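Seixas arm and gripper, open day demo, short review

Went along to the open day at Pliltutura mostly for the Seixas, which I've been meaning to see move since the spring. Writing this up quick before I forget the lot. Not a full test, I had it for two short goes and watched other people for the rest.

Price on the sheet was 3337 for the arm with the gripper, stand and clamp extra. Not cheap. Not mad either for a bench arm with a camera on the wrist.

The set-up was a desk lamp and plastic fruit on a white table. Good choice, a lamp is a pig of a thing to handle. Round base, bendy neck, cord going everywhere.
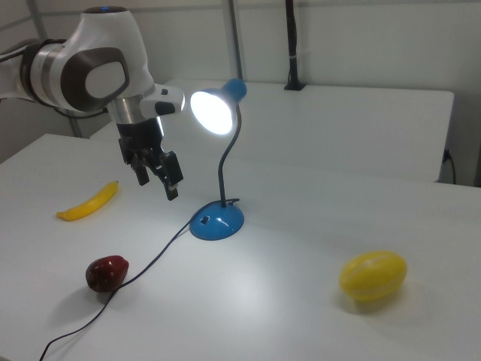
DUMGATE, September

Looks first. White gloss casing, tidy joints, small blue light on top. Black fingers on the gripper. Smart enough for a front room, though gloss will show every thumbprint in a workshop.

Noise: hardly any. I could talk over it without raising my voice. The Prinska I tried last year whined like a hair dryer so this is a big step up.

Driving it took around 10 minutes to get the feel of. Left and right fine straight away. Tilting the wrist, less so, I kept going the wrong way and the lad next to me did exactly the same. The labels on the hand control are tiny and grey on grey. Please fix.

Fruit is easy. The banana you can get from nearly any side. Melon wants a wide grip and a bit of patience, it rolls if you're off centre. The lamp is where you find out what you've bought. A shade is a slippery cone with no good place to hold, and once it's lying on its side
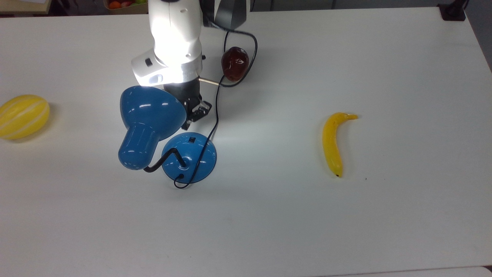 you have to think about the neck and the base as well, and where the cord is going to end up. I'd go for the stem, personally. The wrist view helps a lot close in but you do lose the wider table, so keep looking up.

Grumbles. Manual is thin. Spare finger pads only come in packs of 2, and the pads are teh bit you'll wear out. Stop button is on the far side of the stand, wants moving nearer the user.

Would I buy one? For a school or a small lab, yes, probably. For home, I'd wait for the price to drop. Demo runs again at 2 in the big room, get there early if you want a go, the queue was silly by lunch.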